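4.2 Remote control versus hand guidance in the simulated kitchen

Prior work tends to report teleoperated demonstrations as if they were a clean record of what the operator meant. We doubt this. In the Ninddale kitchen we collected 101 demonstrations by remote control through the Neveo interface, and we threw out 19 of them before training. Most of the rejected runs ended with the arm in an acceptable pose. The path to that pose was the trouble -- long pauses, small reversals, and wrist turns that served no purpose we could name.

Part of this comes from what the operator has to work with. Seen from the gripper, a stretch of polished marble offers few cues for distance.
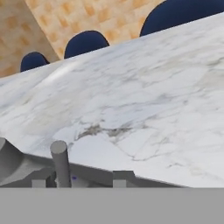
Figure 3. Two views from the simulated kitchen: marble tabletop with gripper hardware in the foreground (first); arm reaching into the sink (second).

One reviewer of an earlier draft objected that pauses are harmless, that any decent policy will smooth them out, and that hand guidance brings its own errors when people push against a stiff joint. The second point is fair. On the first we remain unconvinced, as the Iltex baseline copied the pauses and held them longer than the operators had.

The sink is a harder test. To work near the floor of the basin, the operator must bring the upper arm over the front lip and keep it clear of the faucet. 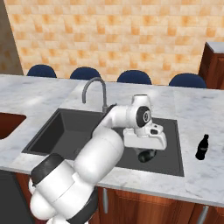

We tried 2 ways of cleaning these runs, trimming idle steps and resampling by distance traveled. Neither made up for a poor approach angle at the start. The Lungu method claims to repair such angles after the fact, but we could not reproduce that claim with our data.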